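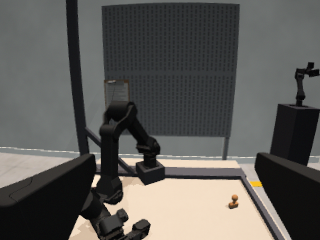

Issue 44, page 6

You can now teach a two-armed robot a handover from your own desk! Rolar opened its simulated workcell to remote drivers on Tuesday, July 13, 2021, and the sign-up list already stands at 2000 people. Each driver steers both arms by hand controller while the Bidix software records every move.

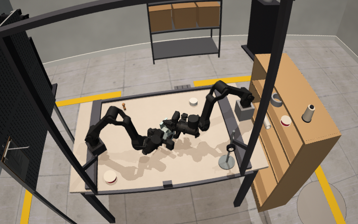

Two arms meet near the middle of the table in the simulated cell.

Brendan Buckley, who leads the project, spent 23 evenings driving the arms himself and still loves it. "You feel your wrists slow down — then the grip clicks," he says.
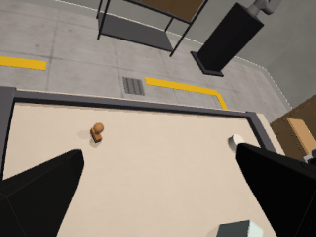

New drivers begin with one arm and move to two when they feel ready. The recordings go to the Mac Mathúna lab, where the training runs start in January.

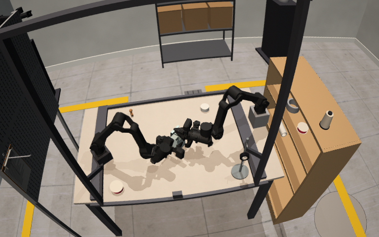 What do I need to join in?
A hand controller, a steady connection and a free Bidix account.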